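Plerkska Adds Multi-Signature Withdrawals to Jitbridge

Handale, 2/17/20 – Plerkska has released version 2 of Jitbridge, its settlement software for cryptocurrency exchanges.
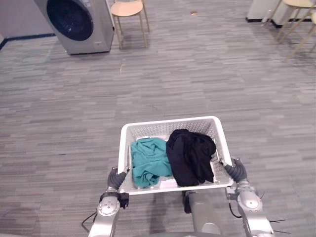
Reading time: 2 min

Withdrawals above a set limit now need two signing keys. Batches hold up to 201 payments.

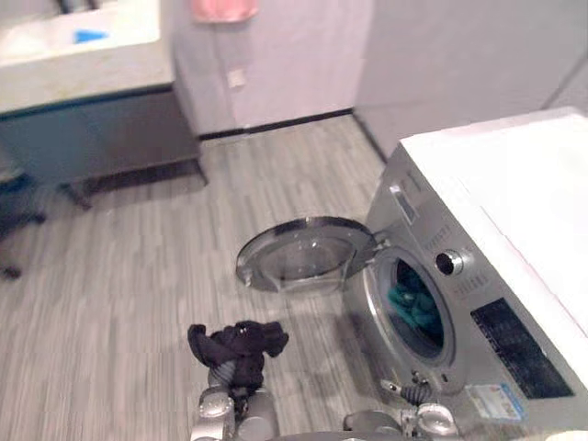
Availability

Exchanges on version 1 can upgrade until May – no new license is required. Bowen, the test network, stays open to developers.

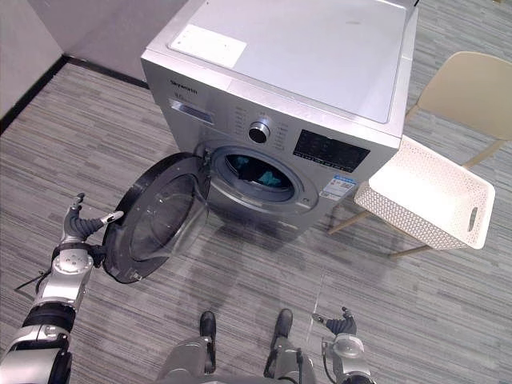

Florêncio Tavares said the second key would add a step for operators, but that the limit could be set separately for each coin.

Press contact: Wendy Dobson, Plerkska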